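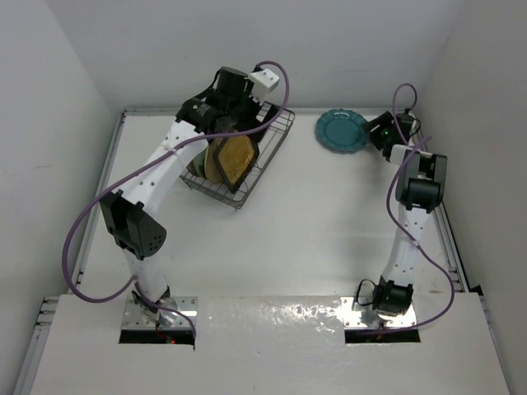

Two robot arms facing each other over a white tabletop, with plain white walls behind and to both sides.

Rorkville Frost Log, version 2

Released March 18, 2018
Maintainer: Tapio Ahonen

What is in the box

The Rorkville Frost Log is a table of overnight low temperatures and ground frost notes from five places in and near Rorkville. It has 861 rows. A row is one night at one site. There are 11 columns, of which most people will want four and one person will write to me about the other seven.

The log grew out of an argument over tomatoes. The official forecast for our area is a good forecast for the airport, where few of us garden. The creek end of town can be white with frost on a morning when the school roof is dripping, and for years the evidence for this was my neighbors' word against the radio's. Now it is a CSV file.

Files

frostlog.csv is the table.
sites.csv has one line per site, with elevation, ground cover and what the sensor is fastened to.
notes.txt is the handwritten remarks, typed up. Spelling has been left as found.
old/ holds version 1. Please don't use it. It is there so that people who already used it can find out how wrong they were.

Sites

Creek: the low ground past the footbridge. Coldest on still nights, and under water for part of one spring. Those nights are blank in the table.

School: flat roof, tar and gravel. Stays warm well past dark. If you average this one in with the rest you will conclude that Rorkville is a resort.

Gresier: the old quarry rim, open on every side. Wind keeps the frost off until the wind drops, and then it catches up with everybody in an hour.

Laaksonen: a row of apple trees on a south slope. The sensor is between the third and fourth tree. It was between the fourth and fifth until the fourth fell over and was replaced with a smaller one, so the shade is different afterward. The column tree_down marks the change.

Depot: behind the bus garage. Buses idle there. See Known problems.

Columns

night: the date of the evening on which the night began. A low at four in the morning belongs to the day before. Version 1 did it the other way for some sites and this way for others.
site: one of the names above, lower case.
low_f: lowest reading between sunset and an hour after sunrise, degrees Fahrenheit.
low_time: local clock time of that reading. No adjustment for daylight saving time. Yes, I know.
ground: none, patchy, white or unknown. Judged by eye from the path.
sky: clear, partly, overcast or fog, as seen at bedtime.
wind: calm, light or enough. "Enough" means enough to keep frost off in the opinion of the observer.
observer: initials, or X for people who asked to be left out.
logger_ok: y or n.
tree_down: y or n. Always n except at Laaksonen.
remark_id: points to a line in notes.txt, if there is one.

How it was collected

Each site has a Drukik logger in a vented shield at knee height. Knee height is lower than the standard, and I have had mail about it. Lettuce is also lower than the standard. If you plan to compare these lows with an official station, expect ours to run colder on calm clear nights, and please read that sentence again before you announce a cooling trend.

The loggers take a reading every few minutes and keep it until somebody walks over with a cable. The ground column is filled in by a person, in the morning, on foot. When nobody walked, it says unknown. I have not guessed any of these from the temperature, tempting as it was, because a good many people will want to use the file to check exactly that guess.

All loggers were put in a bucket of ice water each July and the offset written down. The offsets are already applied to low_f. Do not apply them again. Version 1 did, at Gresier, with the result that the quarry had the worst winter in living memory.

Known problems

Depot is warm on weekdays for reasons that have nothing to do with the atmosphere. I considered dropping it. It stays in as a lesson, and because the observer there is very reliable and would be hurt.

Creek has a run of readings that sit at exactly the same value for most of a night. The shield had iced up. Those rows have logger_ok set to n. I may have missed a short one.

Snow cover is not recorded. A night with snow on the ground usually says ground = unknown, and now and then says white, which is correct in its way.

Bedtime varies by observer, so the sky column describes different hours at different sites. One of us turns in before the late news and one of us appears not to turn in at all.

The nights are not spread evenly over the year. People check for frost when they have something to lose. Spring and fall are well covered, midwinter is thin, and summer is nearly absent apart from one hopeful entry at Creek.

What changed since version 1

Night dates now follow one rule.
Offsets are applied once.
The wind value "some" has been merged into "light."
Duplicate rows from School are gone. Both the logger and the observer had been entering them.
Column names no longer contain spaces.

Good uses

Working out how much colder a hollow gets than a slope on a clear night. Teaching somebody to clean a small, untidy table. Settling bets about whether to cover the beans, after the fact.

Poor uses

Climate trends. The record is too short and the tree fell over. Insurance claims, crop or otherwise. Any forecast that somebody else will rely on. During a real freeze warning, follow the warning and bring the pots in.

License and credit

Free to use and pass along. If you publish something, name the Rorkville Frost Log and the version number. The observers would like a copy, on paper if you can manage it.

Corrections

Send them to Tapio Ahonen with the night and the site. Corrections without a night and a site are read with interest and filed with the tomato letters. Fixes go into the next version and are listed with the initials of whoever caught them, unless it was X again.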